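Unit 4. Storing Things at Home: Open Shelves, Closed Doors and Dust

Course: Household Management, evening group, Plovham

Last unit we spoke about buying furniture. Now we look at how a household decides where a thing should stay. Please read this handout before the class and bring the measuring sheet from Unit 3.

4.1 Reach zones

The reach zone is the space a person can use without a stool and without bending the knees. In our exercises the lower limit is 61 cm from the floor. Things of daily use go inside the zone. Seasonal things go above it, heavy things below it. Many students put heavy pots on top because the space there is free – this is a mistake in the plan and I will take points for it.

4.2 Open and closed storage

Open storage saves time, because the hand goes directly to the object. Closed storage saves cleaning. Most homes mix the two, often in one piece of furniture, and an open compartment soon collects objects of different kinds: books next to bottles, a lidded cup next to a pump bottle.

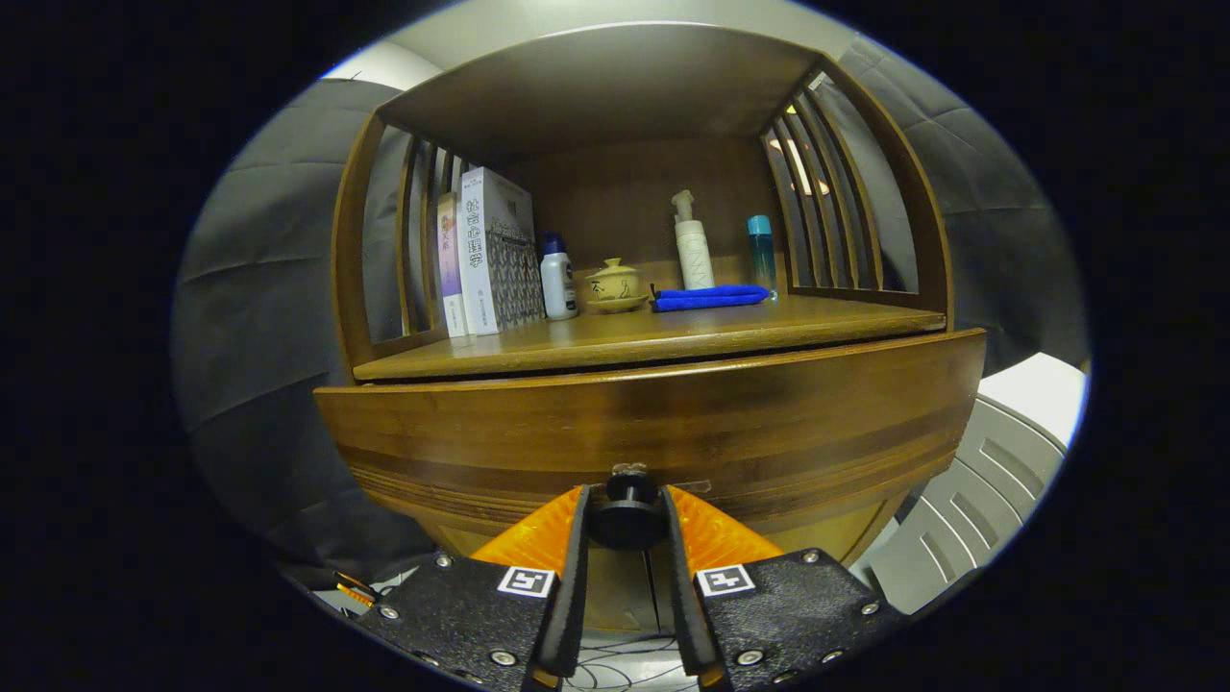

A student from the December group wrote in the margin of her plan that she does not agree with sorting by kind at all, and that in her family everything is sorted by who uses it, so nobody has to ask. I accept this answer in the exam if the rule is written down and used for the whole room.

4.3 Dust

Depth matters more than height. A board 30 cm deep, filled only in the front half, keeps dust behind the objects for months. Either fill the depth or choose a narrower board. Glass doors help, but they must be closed every time.

4.4 Exercise

The Pearce apartment (floor plan in the Timura workbook, page 171) has one living room and no storage closet. The household can spend 700 in total.

a) Mark the reach zone on each wall.
b) Choose open or closed storage for every group of objects, and give one reason.
c) Compare your plan with the Fomodura sheet – where is it different?

Write your plan on one page. Bring it at 6:30 p.m., before we start Unit 5 on laundry and textiles.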